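Notes for talk, Bakbridge store managers. Kayode Effiong. Slides 4 to 9.

Slide 4. Scope. Small-bottle storage at the bench: food colors, flavor drops, anything under 60 ml. Bulk stock stays on the Hodidia shelving and is covered after the break.

Slide 5. State the problem. Our July stock check listed 153 small bottles, over 45 of them duplicates. Duplicates get bought when the label can't be read from where the person stands.
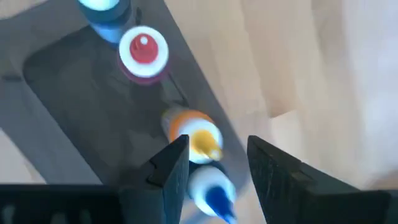
Slide 6. Labels are on the sides of bottles. People look into a tray from the top. Cap color therefore does most of the work, and red, yellow and blue nozzles on white caps can be told apart at arm's length. Keep caps with their own bottles after washing. Tray walls should be high enough to stop a bottle tipping, low enough to get fingers around it. Store upright, nozzle up.

Slide 7. Dark bottles. Different case. Same cap, same body, contents hard to tell apart. Label both the front and the shoulder, and write the opening date on the shoulder label.
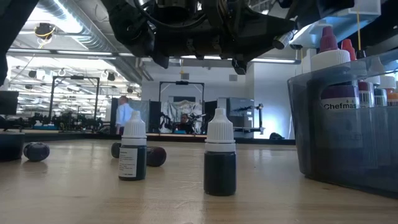 Pause for questions on dates. The Fashola site dates the base, which wears off sooner. Recommend against.

Slide 8. Return rule: one bottle out, one bottle back, before the next color is opened. Read the Sirnow checklist aloud, items 1 to 4 only.

Slide 9. Actions and handout.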